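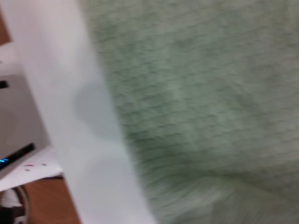

Clollemska
30th March

Ticket: airing cupboard too hot, hot water too cold

Reported: towels come out of the cupboard like toast, shower gives up after two minutes. Cylinder is a Skarness, 300 litres, fitted by the previous owner with great confidence and no labels.

Tried first: turned the thermostat up. Towels got hotter. Turned it back down.

Tried second: rang the Skarness helpline. Was asked whether the cylinder was switched on. Held for 11 minutes to be asked again by someone else.

Tried third: bled the coil through the top valve, as the manual suggests on the page after the one where it tells you not to. Some hissing, no change.

Found: the mixing valve was set to its lowest mark, and the lagging had slipped off the top pipe, so the heat was going into the linen. Opened the valve two turns and put the lagging back with the proper clips – the old ones were garden wire.

Result: shower lasted long enough to get bored in. Cupboard is now merely warm and the towels have stopped crackling.

Still open: a tick from the pipe behind the shelf at night. The quote for a new cylinder was 1,950, so the tick can stay for now. Will look again in August.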